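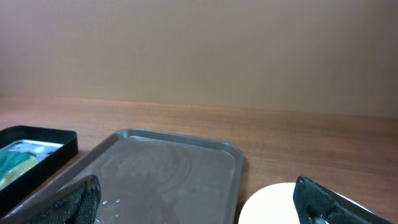

*Wrist camera view over the wiping station: gray metal tray, sponge tray to the left, mesh-faced fingers open.*

Rafferty Hutchins runs end-effector trials at Derkitz, a small integration shop in Edstead that builds kitchen and dishroom cells. Since August he has been comparing two parallel grippers on the same arm, with the same wrist camera and the same set of household cleaning tasks. One is a Papadakis unit with smooth urethane fingers. The other is a Hirkon unit, which takes longer fingers with a textured mesh pad on the inner face. We spoke at his bench, mostly about wet metal.

The test table is kept simple. There is a wood-grain top, a plain wall behind it, a black tray that holds the sponge, the metal tray to be wiped, and a white plate. "The plate is there for the second half of the run," Hutchins said. "You wipe the tray, you put the sponge back, you pick up the plate. If the fingers carried water out of the first job, you find out in the second one."

He had expected the smooth fingers to do better on the plate and the mesh to do better on the sponge. The first half of that did not hold. On a dry plate the urethane gripped well at low force. Once there was a film of water on the rim, it needed nearly double the closing force to get the same hold, and the plate still rotated in the grasp when the arm accelerated. The mesh pads showed a much smaller difference between wet and dry.

"I don't want to oversell the mesh," he said. "It has somewhere for the water to go. That's the whole mechanism, as far as I can tell. It also has somewhere for food to go, and we haven't tested food."

Of 19 wet plate lifts with the urethane fingers, eight ended in a slip large enough to trip the position check. With the mesh the figure was two. Hutchins treats those numbers as a reason to continue and would not quote them to a customer. The plates were all from one box, and the water was tap water with no detergent.

The sponge results were closer. Both grippers could pick it up from the liner every time if the approach was right, and the approach was the hard part. A sponge compresses, so the width reading from the gripper says little about whether it is held. The Papadakis controller reports motor current at a useful rate, and he found he could set a threshold on it. The Hirkon controller filters current before reporting it. "By the time it tells you, you've already squeezed the thing flat," he said. He now closes the Hirkon to a fixed width and checks the camera.

The wrist camera was not meant to be part of the comparison, but it took up most of the second week. Both grippers are visible in it at all times, and the longer Hirkon fingers take up more of the lower part of the image. Dark pads help, in his view, because the exposure does not chase them. The glossy table and the metal tray are harder. Water on the tray can read as a bright spot or a dark patch depending on where the light falls, and an early version of the dirt detector called every group of droplets a stain. The arm would go back and wipe them, leave new ones, and go back again.

"It did that for seven passes before I stopped it," he said. "Technically it was following the spec."

The fix was to lock exposure and gain, and to have the detector ignore anything that changed appearance between two wrist angles. He tried a polarizing film over the lens as well. It cut glare at one orientation and did nothing at the others, and it cost enough light that he took it off.

I asked about opening width. Hutchins runs the fingers fully open during the survey move so that the tray can be seen between them, then narrows them before descending on the sponge. With the Papadakis, the full stroke is quick enough to ignore. With the Hirkon it adds a noticeable pause to each cycle. He has tried starting the close during the approach, which recovers most of the time but blocks the camera's view of the target for the last part of the descent. He considers that acceptable for the plate, whose position does not change, and has left it off for the sponge, which sometimes gets pushed along the liner.

Mounting was the other complaint. The finger hardware on the Hirkon is small and the screws work loose under repeated side load, which is what wiping is. He has moved to thread locker and a torque check every morning. The Papadakis fingers are keyed to the jaw and have not moved.

For now he is leaning toward a mixed setup, with mesh pads bonded to Papadakis fingers. The first set peeled at the lower corner after two days. A second set, with the mesh wrapped over the tip and clamped at the back, was curing on the shelf behind him when we talked. He plans to repeat the wet plate lifts with it before changing anything in the controller, and then add detergent.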